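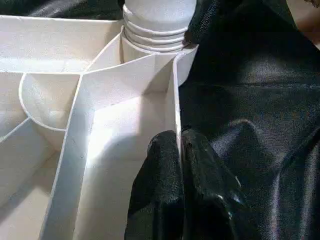
Figure 3. White compartmented tray with a threaded bottle standing in one of its sections.

4.2 Where small things live: compartments and the shared bathroom shelf

The first round of home visits in Hjaltested gave us plenty to say about large furniture, and we had half expected the small items to be a footnote. They were the opposite! Once people began talking about how they keep their creams, plasters, combs and spare buttons, the interviews ran well past their planned length, and several households asked us to come back so they could show us a drawer they had forgotten to mention. This section deals with divided storage: trays, boxes and inserts whose inner walls set out a place for each thing before anything has been put there (Figure 3).

Our material comes from two sources. The first is the household diary, in which 300 homes in Hjaltested and the neighbouring parish of Mollska wrote down, each evening, any item they had looked for and failed to find at the first attempt. The second is the storage inventory, a simple form filled in once in October and covering 940 containers of every sort, from biscuit tins to fitted drawer inserts. Of these, 200 had fixed inner walls. We leave out containers with loose dividers, which are discussed in Section 4.4 and behave quite differently in use.

The most striking result is how loyal people are to a compartment once it has been given a job. In the diaries we found 792 entries that named both an item and the place where it should have been. Reading them one after another is a real pleasure, as the wording is so often spatial and so often exact: "the long bit at the back", "the corner one", "next to where the tweezers go". Items kept in undivided boxes were described in far looser terms, usually by the name of the box and nothing more. Fixed walls seem to give a household a shared vocabulary, and that vocabulary lasts. In one Mollska home the section of a tray known as "the thermometer place" had held nail scissors for years, and everyone in the family still used the old name without a second thought.

Shape matters too, though in a way we did not foresee. We had supposed that a plain grid of equal squares would be the favourite, being the easiest to learn. Yet in the follow-up interviews people spoke with much more warmth about trays with sections of uneven shape and size. An angled or narrow section is easy to tell from its neighbours by touch, and several people said they could reach into such a tray in the dark and come out with the right thing. Equal squares were praised for looking neat and then blamed, often in the same breath, for being hard to tell apart.

Tall items deserve a paragraph of their own. A bottle that rises above the rim of its tray can be seen from across the room, and diary writers treated such bottles as landmarks, giving directions to smaller objects by way of them ("left of the lotion"). When the bottle was finished and thrown out, entries for lost small items in the same tray went up for a few days and then settled again. The numbers behind this are modest and we do not want to lean on them too heavily, but the pattern turned up in both parishes and we find it delightful.

There is also the matter of what a divided tray shuts out. Households in the Boltier estate, where bathrooms are small and shelves shallow, often told us that their trays had too few large sections, so that anything bulky ended up on the windowsill. The windowsill then became a second, unplanned store with no rules at all. We came to think of the two as a pair, and from the second month onwards our visitors noted both on the form. The local advice booklet, Helora, suggests measuring the largest item first and choosing a tray to suit it. Few of our households had done so, but those that had reported calmer mornings, and one diary from such a home has hardly an entry in it before breakfast.

We turn next to the kitchen, where fixed walls are less common and arguments over them rather more so.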